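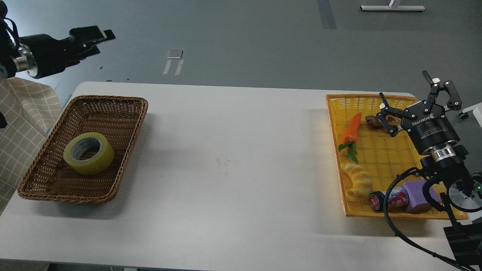
Want to spend your afternoons teaching a robot to tidy up? I run the demo crew at Zenberg, and I'm looking for 12 people to join us in December. You don't need to know a thing about robots. I've had bakers, bus drivers and one very patient piano teacher on my crew, and they all did great!

What you'll do: steer a pair of robot arms by remote control and move things from one basket to another, over and over, while the computer records every move. We call each run a demo, and after a short warm-up I'd like you to get through 50 of them in a shift. It sounds like a lot (it isn't, once your hands get the hang of it).

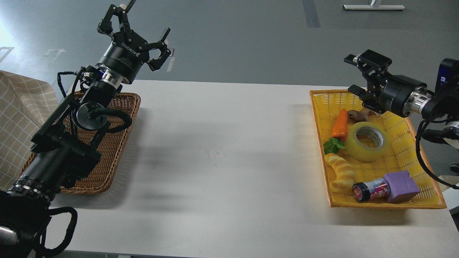
Learning to steer takes most people their first session, and I'll be sitting next to you the whole time. You pick the object, line up the fingers, close, lift, carry, let go. A toy carrot is pretty forgiving. A roll of packing tape or a small glass jar lying on its side makes you think a bit harder about where to grab, and those are the runs I get most excited about. Fumbles are fine, just mark the run and start over. 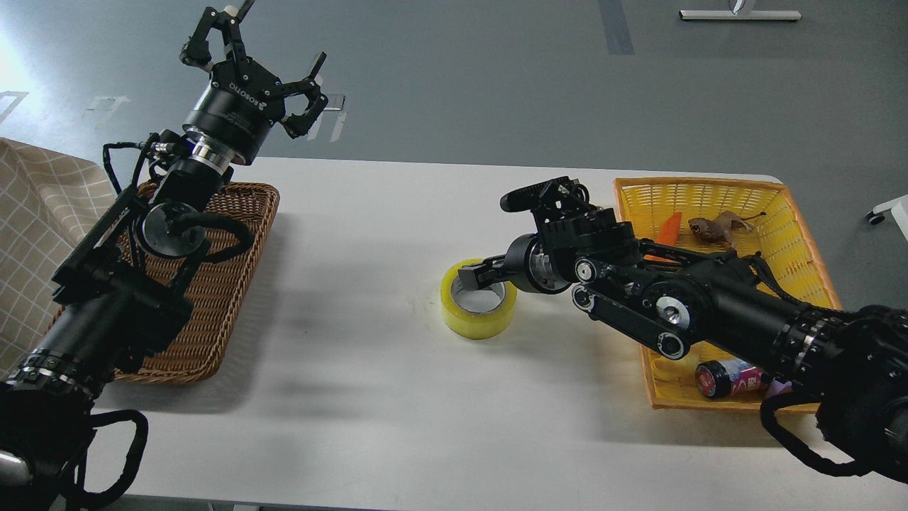
Shifts are 2 hours, starting at 1 pm or 4 pm, and you can sign up for as many as you like. You get a break halfway, plus snacks, and I pay at the end of each week. You must be 18 or older, okay with sitting for a while, and able to use both hands on the controls. Glasses are no problem.

We're on the second floor of the Roltport building, side entrance, with free parking out back. To apply, fill in the short form on the Zenberg jobs page and tell me which shifts suit you. I read them all myself and will write back either way.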